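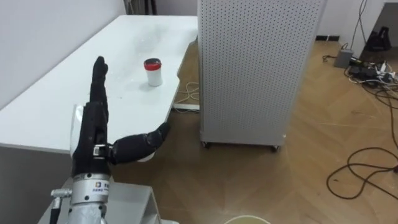

Spent the month teaching a humanoid to tidy up, which means I spent the month tidying up, with extra steps. I wear the gloves, it copies my hands, and the computer takes notes. First job at Bollcombe was getting my fingers and its fingers to agree on what "straight" means. Fingers together, thumb out, hold. It looks like it's waiting to be called on in class, next to a small container with a red lid that we'd pick up many, many times before I was allowed to go home.

2/ The plan from Prys Rowlands, who runs the project, was 200 demonstrations of everyday chores. Pick up a thing, carry the thing, put the thing somewhere sensible. I said sure, how hard can it be, I have hands.

3/ The software is called Pagano. It records every joint, every twitch, and every time I scratch my nose. There is one early run where the robot reaches for the table, pauses, and scratches a nose it doesn't own. Prys kept it in the training set for a day out of spite.
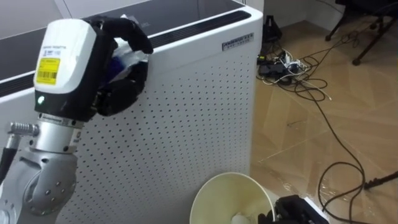

4/ Rubbish is harder than you'd think. When I pick up a bag I don't plan anything, my hand just closes until it feels right. Through the gloves I feel nothing at all. So I squeeze by eye, and I squeeze too much, and now the robot is learning to hold everything as if it owes us money.

5/ Trick I picked up by demo 15: go slower than feels polite. If I move at my normal speed the arm lags and I start correcting for a mistake it hasn't made yet. Then we're both wrong, in different directions.

6/ Second trick: be boring. My neighbour at the next rig was doing lovely, creative grasps, a new one each time. The model trained on his data dithered over a cup like it was reading a wine list. Mine picked it up. My whole career has been leading to this.

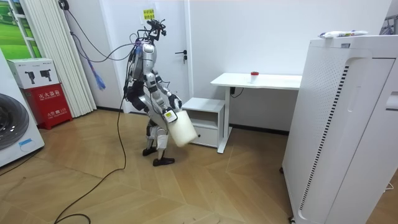 *Jug duty. Grip the handle, mind the cable.*

7/ Carrying is its own sport. Tesard, the walking controller, handles the legs. I handle the arms. Neither of us has been told what the other is doing, so it's a bit like moving a couch with your brother-in-law.

8/ Custine is our scoring script. It marks each demo as keep, trim or bin. It binned 4 of mine in a row and I took it personally. Then I watched them back and, fine. In one of them I'm clearly talking to someone behind me with both hands.

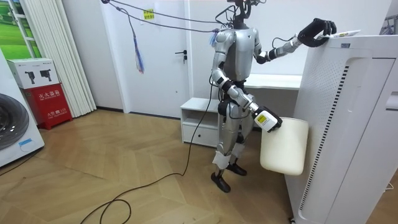 9/ Two-handed work was what I dreaded most. One hand stays put, the other does its own thing, and my brain would really prefer they took turns. I've started saying "left, stay" out loud. My left hand listens about as well as my dog does.

10/ Someone asked why we don't just write code for all this. We did, once. The script for one drawer was 700 lines and it only worked on that drawer. Showing it by hand takes me an afternoon and a sore shoulder.

11/ Demos start again at 8 tomorrow morning. Prys wants folding. I haven't had the heart to tell Prys how I fold at home – I have a chair for that.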